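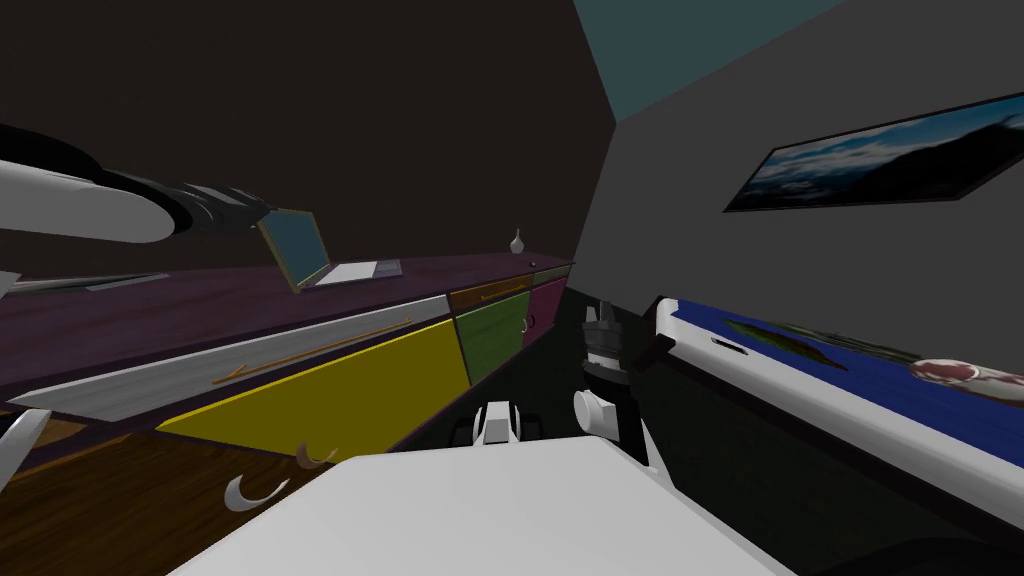 Looking After Race Day Gear at Home

Most of what people bring home from the track gets ruined in the house. Caps go out of shape in a closet, diecast cars turn gray on a sunny shelf, and the good seat cushion grows mildew in the trunk. These are the things I do with mine.

Caps
Don't put a team cap in the dishwasher. Fill the sink with cool water and a small squirt of dish soap, work the sweatband with an old toothbrush, and rinse until the water runs clear. Dry it over an upside-down bowl about the size of your head. For a signed cap, clean only the inside band with a damp cloth and keep water off the ink.

Shirts and jackets
Turn printed shirts inside out, wash cold, and hang them up. Sponsor patches on jackets curl at the corners if they go in a hot dryer. If one has curled already, lay a cotton towel over it and press with a warm iron for a few seconds at a time. Check the care label first, as some of the older nylon jackets won't take any heat.

Rubber marbles and track grime
If you walk the track after the race you will carry bits of tire home on your shoes. Let the shoes sit overnight, then pick the rubber out with a wooden skewer. For black marks on a vinyl floor, rub with a little cooking oil on a paper towel, then wash the oil off with dish soap. Rinse well or the floor will be slick.

Diecast cars
Dust them with a soft makeup brush. Canned air can lift a loose decal. Keep them out of direct sun, especially the red ones, which fade first. I lost the color on one side of a Jardine transporter by leaving it on a windowsill from spring to October.

Tickets and programs
Glossy programs stick together in a damp basement. Stand them upright in a box with a sheet of plain paper between each one. Tape yellows, so use photo corners for ticket stubs. My oldest stub is from section 5, seat 423, and it still reads clearly after years in an album.

Coolers
Wash the cooler the night you get home. Baking soda and warm water will take care of most smells. Pull the drain plug and clean behind it with a bottle brush. Store it with the lid propped open on a folded dishcloth.

Seat cushions
Kanini Mutiso wrote in to ask about a foam cushion that got rained on. Take the cover off, press the foam between two towels, and stand it on edge near a fan. Turn it every few hours. It may take two days. Don't put the cover back on until the middle of the foam feels dry.

Headsets and scanners
Take the batteries out before you put a scanner away for the winter. Wipe the ear pads with a barely damp cloth and let them air before they go in the case. If there is white crust on the contacts, a cotton swab dipped in white vinegar will loosen it. Follow with a dry swab.

Flags
Roll them on a cardboard tube. Folded flags keep their creases, and the ink cracks along the fold.

Last updated 14/06/2018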